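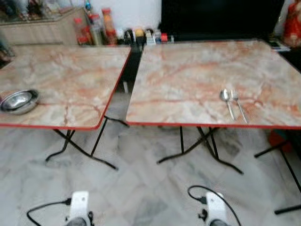
Folding tables at the Pollgate hall, with a spoon and fork out on one of them.

**Pollgate supper gets new tables, needs more forks**

The monthly supper at Pollgate hall is back on for March, and this time people will be eating off matching tables. Square folding ones, orange and cream marble print on top, red trim, black metal legs. The hall bought 40 of them secondhand from Dulon, the banquet place on Acharya Street that closed over the winter.

Doors at 5 p.m., food at 5:30. Soup first, then rice and a stew, meat or no meat. Fruit after. Four dollars a plate, kids eat free.

Yamila Saavedra, who runs the kitchen, wanted the tables in before the supper and got her way. The old long ones were splintering along the edges and two had legs that wouldn't lock. "I had a pot of soup go over in the fall," she said. "I was not doing that again."

Those are headed to the dump. Anyone who wants one for a garage or a yard sale can come get it before then - ask at the side door, mornings only.

The square tops seat four. They can be pushed together for bigger groups, but please tell the door crew first so the aisle to the kitchen stays clear. Last time it didnt and plates were getting passed over people's heads.

Steel bowls are staying. There was talk of switching to paper, mostly to save on the washing up, and it went nowhere. Josefina Pereyra, who has eaten at nearly every supper since they started, was against it. "Soup in a paper bowl, no thank you," she said.

Forks are the problem. The hall is short, and spoons aren't much better. Saavedra says some go home in coat pockets by accident and some go out with the scraps. If you have spare ones in a drawer, plain metal, any pattern, bring them in a bag and leave them at the kitchen hatch. No plastic. Knives are fine, there are plenty.

Sign-up so far stands at 61, which is more than the fall supper had at the same point. Names are taken at the front desk or at the Jinar bakery counter, same clipboard as before. Walk-ins get in if there is room but may have to wait for a second sitting.

Help is needed with set-up from 3 p.m. The tables open easily enough, Damián Carrasco said, but watch your fingers where the legs cross. He pinched his unloading the truck. Sakda Thongdee is cooking the meatless stew and is looking for one person to chop, starting at noon, bring your own knife if your fussy about knives.

Parking is behind the hall only. The bakery lot is off limits until its trucks are out, after 6. Street parking on Acharya is fine but fills up fast.

Leftovers go out at 8 p.m. - bring a container with a lid.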